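Home | Courses | Projects | Reports | People | Contact

Print this page | E-mail this page

Kitchen Drawer Demos for a Learned Policy: Final Report
Yoga Wattimena and Sulastri Wattimena
Project group Drenell

1. What we set out to do

Teach an arm to open a drawer from examples, no hand-written motion. Drawer was picked because last term's group (Howlader) did cups and got stuck on handles. Plan was to record a lot of human-driven runs, train, test, write up. Recording ate most of the term. So this report is mostly on the recording.

2. Collecting

783 runs kept in the end. Two operators, both of us, taking turns. One run = start from rest pose, reach the handle, pull, let go, back off. Early on we let each other pull however we liked, which was a mistake. Yoga goes in from the top and pulls slow. Sulastri comes in lower and fast. The model trained on the mix did something between the two and missed the handle completly. After that we wrote a one-page rule sheet and threw out everything recorded before it.

Rules we ended up with:
- fingers down before reaching the handle
- no pause longer than 2 seconds in the middle of a run
- stop the run if the arm touches anything other than the drawer
- move at least one item on the counter between runs

Last rule got skipped when we were tired. You can see it in the data - long stretches in January where the layout is the same run after run. We marked those as one batch so they can be down-weighted.

Sessions were 24 runs, then swap. Longer than that and the driving gets sloppy. We tried longer, the reject rate went up, went back to 24.

3. Labels and clean up

Every run got a label: good, bad, or unsure. Each of us labeled the other's runs. Unsure was meant to be rare, it was not. Main argument was what counts as open. We settled on a line of tape along the drawer side, past the line is good. Should have done that first. Tool used was Clovside, fine for playback, slow on export. Wusen (the shared drive) filled up twice and we lost 8 runs the second time, not counted in the total.

4. Training

Small network, two camera views plus joint positions. Overhead view alone was poor at judging height above the handle. Side view alone lost the fingers behind the arm. Both together were clearly better, but we did not have time to repeat the comparison on a second split so treat that as weak evidence.

5. Problems left

The policy drifts when the counter is crowded. It also tends to pull before the fingers have closed, we think from runs where the operator was rushing. Fix is probably more runs with a slow close - not more runs in general. We would also log gripper force next time, right now there is nothing in the data that says the handle is held.
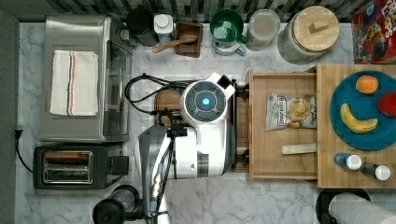
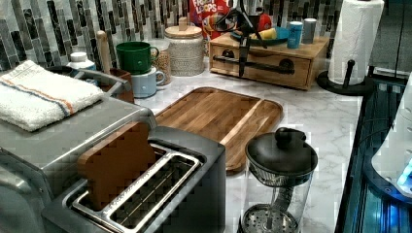
Kitchen counter with the robot and the wooden drawer unit.

Student Project Reports, Vol. 8, No. 2, p. 24

6. Hand over

Data, labels and the rule sheet are on Wusen under Drenell. Read the rule sheet before recording anything. Training scripts are in the same folder, the config with both views is the one to start from. Batch marks are in a seperate file, load it or the repeated layouts count in full.

Print this page | E-mail this page

Related reports
Howlader: Picking Up Cups by the Handle
Clovside: Notes on Faster Export
Labeling Each Other's Runs: A Short Guide
Drenell: Rule Sheet for Operators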